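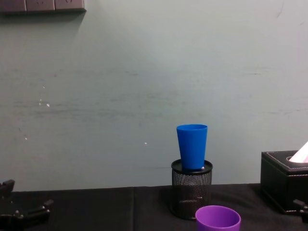 What stopped the left arm during the October test block?

A loose connector on the gripper motor cable. It opened for a moment whenever the wrist turned past a certain angle, the gripper controller lost power and restarted, and the restart caused the fingers to open without a command. The arm itself kept moving until the supervising software noticed that the gripper had stopped reporting.

Progress report to Bonton, second period
Project: Landano two-arm tabletop handling
Prepared by: Karabo Zulu, Pevport site
Report date: Sunday, January 5, 2025

1. Status

The project is behind the plan agreed at the start of the period. Data collection and unattended runs were suspended after the gripper fault and have been restarted only in part. Supervised runs with both arms are allowed. Unattended runs are still blocked pending the items in section 6.

Spending is within the approved budget. The repair parts were bought from the maintenance line, and no transfer between budget lines is requested in this report.

2. Work done before the fault

The test block covered pick, place and stacking tasks with light household and desk objects: plastic cups, a mesh pen holder, a tissue box. The table is covered in dark cloth to cut reflections. Both arms work over the same area and share one motion planner.

A total of 1,444 task attempts were logged before the stop. The logs are complete and have been kept. We have marked every attempt that used the left gripper for review, as explained in section 5.

3. The fault

During a placing task the left gripper let go of a cup while the arm was still traveling. The cup dropped to the table. The arm carried on to the place position, the planner recorded the task as finished, and the right arm was released to start its own move into the shared area. The operator, Fermín Toledo, pressed the stop button before the arms came close to each other. There was no injury and no damage to either arm.

On inspection the gripper controller showed a restart in its own log. The main log showed only a gap in the gripper messages. The time-out for missing messages had been set to 35 seconds during bench work, when the controller was often unplugged by hand, and had never been set back. The software therefore treated the last known finger position as current for the whole gap.

We record this as 2 separate faults:

Fault A, hardware. The cable connector at the left wrist was not fully latched. The cable had been routed with too little slack, and each wrist turn pulled on the plug.

Fault B, software. The time-out was too long for normal running, and the planner accepted a stale gripper state as proof that an object had been placed.

Fault A caused the drop. Fault B is the more serious of the pair. A dropped plastic cup is a minor event, but releasing the second arm on false information is a safety matter and would have been one with any object in the gripper.

4. Repairs and changes made

The left wrist cable was replaced and routed again with a service loop. The plug is now held by a screw clamp. The same clamp was fitted to the right wrist, where the connector was found fully latched but the routing was nearly as tight.

The message time-out was reduced and moved out of the bench settings file. It is now part of the locked running settings, and a change needs sign-off from the site lead. If gripper messages stop, both arms come to a controlled halt and hold position. They do not resume when messages return; an operator has to clear the fault at the console.

The controller firmware was changed so that the fingers hold their position on restart. The original behavior, opening to a home position, came from the supplier's default settings. We had not checked it under load. That check should have been part of acceptance and has been added to the acceptance sheet.

The planner now asks for a fresh gripper reading before it closes a placing step. This adds a short wait to each task. The effect on cycle time is small but has not been measured under the full task list – a figure will be given in the next report.

5. Effect on results

Attempts made with the right gripper only are not affected by the cable fault and can be used as they stand. Attempts with the left gripper are being compared with the controller log, and any attempt that overlaps a restart will be withdrawn. The controller log holds a limited history, so the earliest attempts cannot be checked this way. For those we are using the motor current record, which drops to zero during a restart.

Success rates in the previous report included left-gripper attempts. They should be treated as provisional until the review is closed. We expect the left-arm placing rate to move the most, given that an attempt could be logged as finished after the object had been lost.

6. Open items before unattended running

Repeat the wrist rotation test on both arms with the new cables, at full range and at working speed. The left arm test is complete and showed no restart. The right arm test has not been started.

Pull the gripper plug on purpose during a two-arm task, with an operator at the stop button, and confirm that both arms halt. Done at reduced speed. Still to be done at working speed.

Review the other bench settings for values that were carried into normal running. Fermín Toledo has the list. One more item has been found so far, a force limit on the right gripper set higher than the running value. It has been corrected and had no known effect on results.

Update the operator instructions to cover the new fault display and the manual reset. The draft is with the site safety officer.

7. Request to Bonton

We ask for an extension of 2 weeks to the current milestone, with no added funds. The time would go to the remaining tests and to repeating the withdrawn attempts. If the working-speed halt test fails, the extension will not be enough, and we will report that by letter without waiting for the next reporting date.

Log extracts, the revised acceptance sheet and the cable routing drawing are available on request from the Pevport office.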